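Why Do Families Write Down Their Year?
Thursday, August 3, 2023 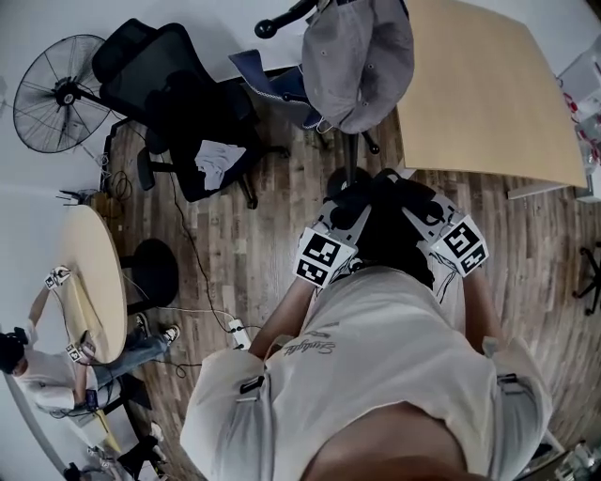
What is a family yearbook?

It is a notebook, or a box, or a pile of papers tied with string, where a family keeps the story of its year. Some families make it in winter, when the year is finished. Other families add a little every month, so that they do not forget.

My name is Manikandan Suvarna and I write for children in the town of Ferkthorpe. In my house we have 9 of these books on the shelf. The oldest is from the year my sister was born, and it has jam on the cover.

Why can we not just remember?

Our memory is good, but it is also a little lazy. It keeps the big things, like a wedding or a broken arm. It throws away many small things, for example what you had for lunch on the first day of school, or the song that your brother was singing the whole month of June. After one year, most of these are gone. If you write one line about them, you can have them back.

There is another strange thing. When two people remember the same day, they often remember it in different ways. My mother says it rained on our trip to Premstead. My father says the sun was shining and he burned his nose. We looked in the book. It rained in the morning, and in the afternoon he burned his nose.

What can you put in it?

You can put in anything that is flat, and a few things that are almost flat. Bus tickets, a drawing, a leaf, the list from the shop, a letter from your grandmother. You can also write small stories. They do not need to be about special days. I like very much the page where my sister explains how to make the old kitchen door close (you lift it, then you push with the knee).

Sad things may go in too. When our cat Fadano died, we did not want to write it. In the end my sister wrote four sentences and made a picture of his ears. Now we are glad to have this page, and we often stop there when we turn the pages.

Do I have to write every day?

No, and please do not try it if you hate it. A person who writes every day for one year has 365 pages, and after three years more than 1000. That is a lot of paper! One page for each month is enough for a beginning. Write the date on the top, because later you will not know it.

How do I start?

Ask your family one question at dinner: "What happened this month that we want to keep?" Let everybody answer, also the smallest one. Write the answers with the same words they used, even if the words are funny or wrong. My cousin was 4 when he told us that he "met a horse and it was too long". We did not correct him.

If somebody does not want to be in the book, you must respect this. Some things are private – you can write them in your own diary and keep it in your own drawer.

Words to know

Diary: a book where one person writes, usually only for himself or herself.
Scrapbook: a book with things glued inside.
Recap: a short telling of what already happened.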